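Ganorness player relaunch – progress report to Arruda
Jan 10, 2020

Quick one, full numbers are in the spreadsheet you already have. Covers the period from the July kickoff to now.

Where we are

Price change went live on the small player in all the Tredham stores and on our own site. Old price stickers are gone from the shelf units except at two locations, both chased. Sales since the change are 3096 units. Better than the plan, mostly the basic model in gray. The larger storage version is slower, I think people don't see what the extra money gets them and the box doesn't help. New box copy is written, waiting on print.

Returns: 122 so far. Most of them are the headphone jack, same complaint as before, one side cuts out. Doltinell have changed the part and say the new batch is clean. We opened a few cartons and had no trouble but that is a small check, want to see a month of sales before I call it fixed.

Firmware

Update went out late. Should have been November, slipped because the battery meter was reading full right up to the point where the player shut off. Fixed now. Shuffle order is also fixed – it was repeating the same handful of songs after a restart, and that was the number one support email by a mile. Support mail is down since, haven't split it out by topic yet.

Still open:
- Sync fails on some older laptops if the library has very long file names
- Clip spring on the blue ones is stiff, Doltinell looking at it
- Volume limit setting resets after an update. Annoying, known, fix is in testing

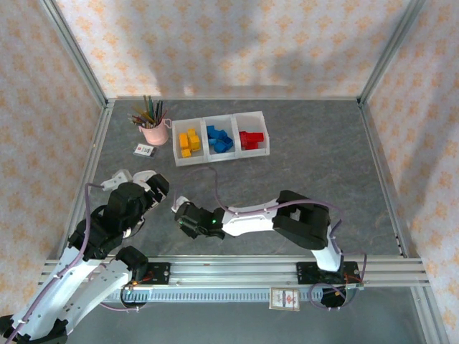
Stores

Display stands are in 23 stores out of the first group. Rest are held up at the warehouse, wrong brackets packed with them. Replacement brackets ordered and paid for out of the existing line, no extra ask there. Staff at the stores that have the stand say people pick the player up more, which was the whole idea, but I'd like actual numbers before we order the second batch. Tredham have promised weekly figures by store and so far we've had them twice.

Online went better than stores over the holidays. We ran out of the green for nine days which hurt. Reorder was placed too late, my fault, I was waiting on the returns count.

Money

On budget overall. Freight went over, packaging came in under, the two nearly cancel. 189 units were written off from the damaged pallet and the insurance claim is in, no answer yet. I have not counted anything back from that in the forecast.

Need from you

A decision on the larger model: drop the price to close the gap, or leave it and let the new box do the work. I lean toward dropping it. Either way Tredham need to know before they print the spring flyer so pretty soon please.

Also the second payment – the invoice went over before the holidays and I havent seen a confirmation. Could be sitting in somebodys inbox. Can resend.

Next report after the firmware fix ships. Will put the store by store table in that one if Tredham come through with the rest.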